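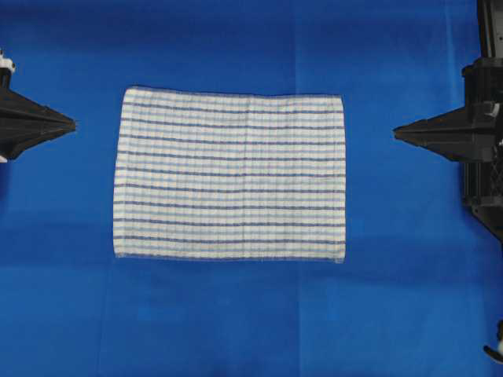 Figure 22. Striped towel laid flat, wider than it is tall, before folding.

Guides > Linen Care > Kurnport Guest House > Folding Towels

Prepared by Oľga Kopecký, January

4.2 Folding a striped towel

Use a clean work surface covered with plain cloth.

1. Lay the towel flat with the stripes running from left to right.
2. Smooth it from the middle outwards. Old creases may remain — they need not be ironed out at this stage.
3. Draw the corners out gently until the sides are as straight as the weave allows.
4. Bring the left side over to meet the right side and press along the fold with the palm.
5. Fold the top edge down to the bottom edge.
6. Place the towel on the shelf with the folded edge facing outwards.

Note: Stripes should line up at the open side. If they do not, return to step 2.

Caution: Do not fold damp towels. Hang them on the Clarker rail until fully dry.

Related items
4.1 Sorting after the wash
4.3 Folding napkins
5.1 Loading the Lura linen trolley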